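3.2 Plates in a small refrigerator

When we began asking households in Durnuno how they put away what was left of a meal, we expected to hear mostly about lidded boxes, and we did hear a good deal about them. What surprised us, and what we would like to dwell on a little here, was how often people told us that the food simply goes in on the plate it was served on. In the diary part of the study we collected 3348 entries, and 1258 of them mention a plate going into the refrigerator without any change of dish. Many of those entries come from people living in one or two rooms, with the kind of refrigerator that sits on a table or a counter and has a single shelf, or sometimes no shelf at all.

A dinner plate is a generous thing, and a small refrigerator is not (as several of our participants put it, much more colorfully than we can here). The plate takes up the same room whether it holds one bun or a whole heap of pasta, and nothing can be stacked on top of it unless the food is covered and fairly flat. Anitha Alva, who read through all of the diaries with great patience, noticed that people tend to write about the shelf and the floor of the compartment as if they were two separate places with their own rules. The shelf is for the plate that will be wanted next. The floor is for things that can wait, or that might spill, and berries come up again and again in this connection.

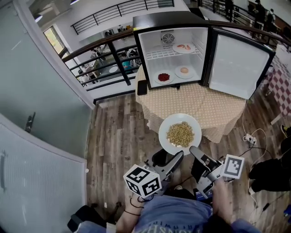
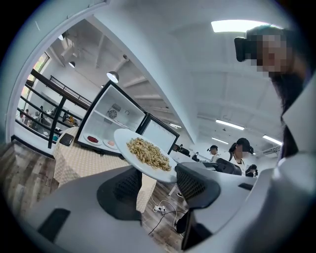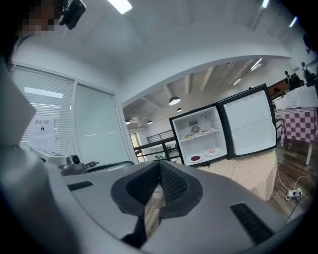 Figure 2. Small refrigerators with the door open. In the first picture one plate is on the wire shelf and two are on the floor of the compartment; in the second a plate of pasta is held up in front.

The first picture in Figure 2 gives a fair idea of how quickly such a compartment fills up. With a plate on the shelf and two more side by side underneath, it would take some thought to find a home for the large heaped plate at the front of the table. Our participants described just this moment in many ways, and we came to call it "the last plate" among ourselves. Some would tip two small portions together to free a plate, some would lift the shelf out altogether, and quite a few admitted, rather cheerfully, that they would sit down and eat a bit more.

The door deserves a word too. In small rooms it matters very much which way it swings and what stands next to it, and people were particular about keeping a clear patch of table in front where a plate can be set down for a second while the other hand makes space. One woman in the Hulis group wrote at length about her tablecloth, which she loves and which catches under the door, so that she has taken to folding back the corner before supper. We have kept remarks of this sort in the coding under "approach," together with those about reaching past one dish to get to another, and they are taken up again in Section 4 alongside the 32 home visits.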